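**Kostitz Refurbishment Project: progress report to the Grasso Fund, 25th March**

Work on the donated desktop computers continues at the Prurncombe workshop. Of the 100 units accepted in September, 77 have been inspected and entered in the parts register. Power supplies, memory and drives are recorded separately — a change requested by Halina Tokarz at the last review.

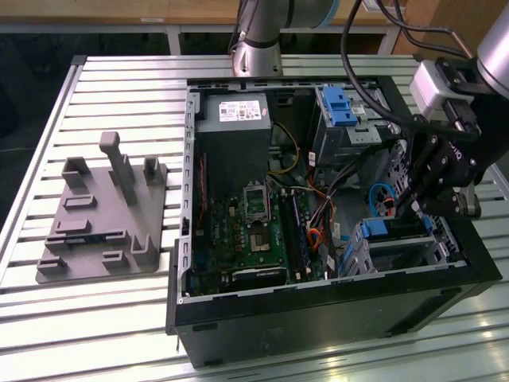

*Desktop tower with the side panel removed, on the workshop bench. The processor socket is empty.*

Units without a processor are held for parts unless a matching one is in stock. Spending on replacement parts stands at $3000, within the approved budget. Debora Tedesco will submit the revised parts list with the next claim.

Prepared by Gyu-bin Jang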